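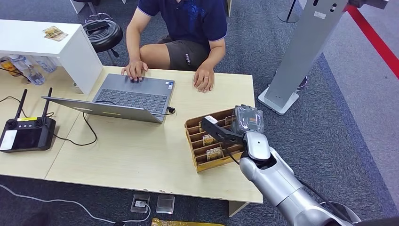

The card organizer on the table, next to the laptop

Hello all,

Sorry to be slow in answering, May has been one thing after another over here. I'm putting the earlier message underneath so that people who only get the digest can follow along.

> Has anyone on the Brirnolness list found a decent way to keep
> cards standing up on a table? I have 693 of them now, mostly
> postcards and small prints, and they live in shoe boxes where
> I never look at them. I bought a plastic rack from Bakos and
> it tips over if you put anything in the back row. I'd want
> something that holds at least 80 at a time and doesn't take
> over the whole desk.

I do sympathize about the shoe boxes. Mine were under the bed for years and I bought the same card twice more often than I'd like to admit.

What I'd suggest is one of the wooden organizers with the slots set out in rows, like the light brown one in the photo. It has three cards showing in it there, the ones with the gold and white printing, but it gives you the idea, and I think gold printing looks lovely against plain wood. I have a similar one at home, the larger Clula, and I keep about 110 cards in it by doubling up the thinner ones back to back. Thick cards need a slot to themselves or they start to bow.

A wooden one is heavier than you expect, so lift it with both hands, and do put felt under it if you care about your table. Mine left four little dents in the dining table before I thought of that (the felt pads from Vedau have stayed on well, the cheaper ones slid off in a week). Wipe the slots out with a dry paintbrush now and then, dust gets down in there and a cloth won't reach.

As for not taking over the desk – I keep mine to the right of the laptop, the same way round as in the picture, and type up my list as I go. I pull a card, enter it, and put it back in the slot it came from before touching the next one. It's slow going, and I usually stop after one row and make coffee, but I've never lost my place doing it that way. The only nuisance is cords. I run mine off the back of the table now, after one of them caught a card and bent the corner.

If you want the measurements of the Clula, write back and I'll get the tape out this evening. I'd also love to know what's in those shoe boxes, especially if there are any lighthouses – I have a few doubles I'd happily swap.

Warm wishes to everyone,
your list member with too many postcards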